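Workshop > Furniture Care > Tables and Desks

Looking After a Light Wood-Look Laminate Tabletop

Last updated: September 28, 2021

A pale laminate top is easy to live with until the light hits it from the side. Then every smear shows, and so do the crumbs you thought you had wiped up. 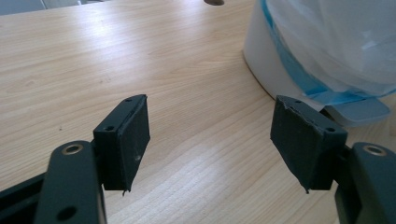

Find out what you have

Plenty of people treat laminate as if it were solid wood, and it does the finish no good. Look at the underside and at the edges. On solid wood the grain carries on over the edge and you can usually find it underneath as well. Laminate stops at a thin line, and the edge is a separate strip. If the grain pattern repeats across the top, you are looking at a printed layer.

Veneer is harder to tell apart. It is real wood in a thin sheet, and it needs the care you would give solid wood. If you bought the table new, the assembly leaflet normally says which it is.

Daily wiping

Use a soft cloth wrung out until it no longer drips. Plain warm water handles most of it. For greasy fingerprints add a drop of dish soap to a bowl of water, wipe, then go over the top again with a clean damp cloth. Dry it with a towel. Soap left behind dries to a dull film, and people keep adding more soap to get rid of it.

Wipe along the grain. The printed grain does not care which way you rub, but the faint streaks you leave are much harder to see when they run with the lines.

Checking for dull patches

A shiny patch in the middle of the table may be nothing more than the lamp or the window. Move your head, or switch off the light. If the patch moves or goes away, leave it alone. If it stays put, it is either residue or wear.

For residue, mix equal parts white vinegar and water, dampen a cloth, and wipe one small corner first. Rinse and dry. If the corner comes up clean, do the rest. Wear does not come back. Polish will hide it for a day or so and then collect dust.

Small dark specks

Run a fingernail over them. Crumbs and dried drips lift off. A speck that is flush with the surface may be part of the pattern, and scrubbing it will only take the finish down around it. Ink usually comes off with rubbing alcohol on a cotton swab, dabbed and wiped at once. Test that under the overhang before you use it on top.

For dried glue, lay a warm damp cloth over the spot for a few minutes and push it off with an old plastic card. No razor blades, and no green scouring pads.

Clamping and setting things down

A table that doubles as a bench gets most of its dents from tools and clamps. Put a scrap of felt or thin cork between any metal jaw and the top, and check the padding before each job. Once the covering has worn through, the bare corner leaves a mark very quickly. Brush off grit first — one grain of sand under a pad scratches as well as sandpaper does.

If you need to smooth an edge nearby, 2000 grit paper still counts as an abrasive. Keep it off the laminate.

Heat and standing water

Use trivets for pans. Heat can loosen the glue under the laminate and raise a blister, and a blister is close to impossible to flatten. Water does its damage at the seams, so wipe spills near the edge strip first. If the strip has begun to lift, let it dry out overnight, work a little contact adhesive behind it following the directions on the can, and press it down with a wood block.

Chips

Wax repair sticks come in wood tones. Buy 2 close shades, one a bit lighter than the table, and blend them in the chip with a plastic spreader. Level it off and buff with a dry cloth. It will not stand up to a hot mug, so a chip in the middle of a dining table is better filled with a hard laminate repair paste.

Reader tip

Natália Brabec writes that she keeps an old pillowcase folded in the table drawer and dries the top with it after every wipe. Cotton that has been washed many times sheds very little lint.

Related tips

Getting candle wax off a wooden bench
Loose table legs: tighten or reglue?
Felt pads that stay on chair feet
Which cloths to keep for the workshop
Storing table leaves over the winter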